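Nakcombe Toy Library Adds Board Puzzles to Its Lending Collection 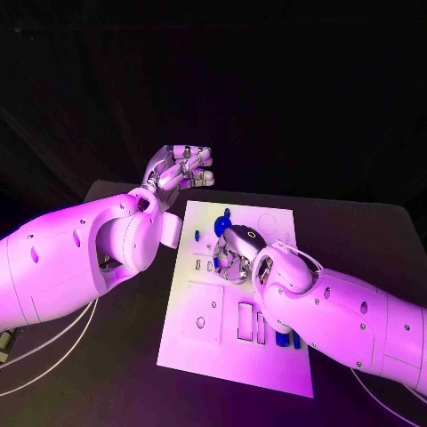 The Nakcombe Toy Library has added 44 board puzzles to its lending collection, the largest single addition since the library moved to its present rooms on Ferrand Street. The new items will be available to member families beginning in November.

The collection consists mainly of flat boards with lift-out pieces, many of them fitted with knobs for children who are still learning to grasp and place small objects. Other boards have larger shapes and are intended for shared use at a table. Each puzzle has been checked, numbered and packed in a cloth bag with a card listing its pieces.

Funding was provided through the Cleltwood Early Learning Grant, which supports play and reading programs in Nakcombe and neighboring Sesham. The grant also covers replacement pieces and new shelving in the borrowing room.

"Board puzzles have been among our most requested items for several years, and families have often had to wait for them," the library said in a statement. "We are pleased to be able to offer a wider choice – and to keep more of it on the shelves at any one time."

Members may borrow up to 3 puzzles at a time for a period of 6 weeks. Boards should be returned clean, with all pieces in the bag. Families who find that a piece is missing are asked to report it at the desk; no fee is charged for a first loss.

A puzzle table will be open in the front room during regular hours, and children may try any board before it is borrowed. Membership is open to households in Nakcombe and Sesham. Application forms are available at the desk and at the Sesham branch, Room 101.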